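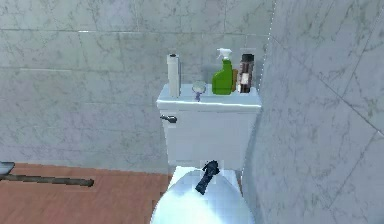 Notes by Melquiades Zamudio
Admissions Advising, Handout 2

Reading an Admissions Profile

An admissions profile is a table of counts. Three of them matter for this unit: applications received, offers made, and students enrolled. The acceptance rate is offers divided by applications. The yield is enrolled students divided by offers. Students often mix up the two, and some college guides do as well.

Worked case. Cervantes College received 491 applications for its nursing program, made 300 offers, and enrolled 200 students.

Acceptance rate: 300 / 491 = 61.1%
Yield: 200 / 300 = 66.7%

The published rate covers all applicants to the program. It does not separate transfer students from first-year students, and it does not show how many files were incomplete. Check the footnotes before comparing two schools. Trullinus, for instance, leaves withdrawn applications out of its total, which raises the rate.

Minimum grades are a separate matter. A minimum is the point below which a file is not read. The average grade of enrolled students is usually higher, and applicants should plan against the average.

For April: bring the Brukine profile and compute both rates. State which applicants are in each total.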